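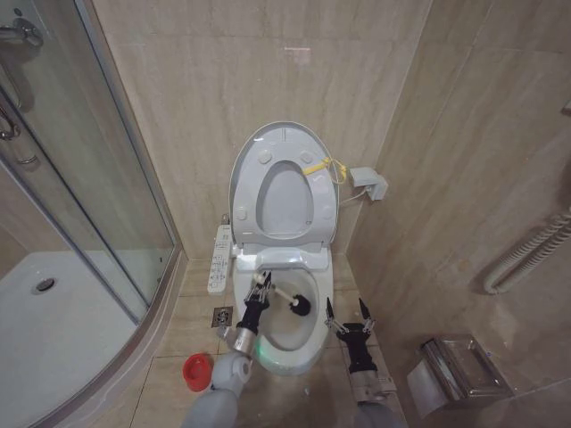 Seat and lid both up, my usual starting point.

How I Descale a Bidet Seat (and the Tank While I'm At It)

We moved to Sullar in June and the water is hard as nails. Within a couple of months my bidet nozzle was spraying sideways! So I worked out a routine with plain citric acid, and I've stuck with it ever since.

What you need: citric acid powder (I get the Kinden bag from the grocery store, 500 grams), warm water, an old soft toothbrush, a few rags and a small bucket. Skip bleach, and never mix it with the acid.

First, unplug the seat and shut off the water valve. Flush once to drain the tank. Then stir 62 grams of powder into a quart of warm water until it clears.
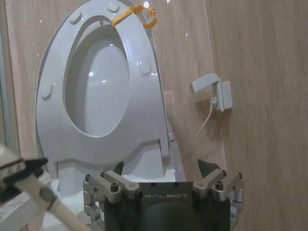

Underside of the seat with its round bumpers.

Wipe the underside with a damp rag and a drop of dish soap. Go around each bumper with the toothbrush - grime loves those edges. Dry it all off.

Now the nozzle. Check your manual for how to pull it out by hand (mine slides, yours might have a cleaning button). Wrap it in a rag soaked in the mix, wait half an hour, then brush gently. Don't poke the holes with a pin, I ruined one that way.
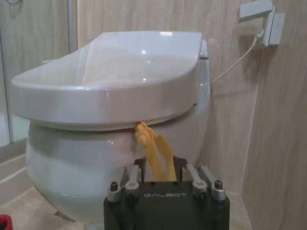

Pour whatever's left into the tank and let it sit for an hour or so. I go make coffee. Then open the valve, let the tank fill, flush twice, and wipe the nozzle with clean water before you plug anything back in. If the spray is still weak, check the little mesh filter at the water inlet.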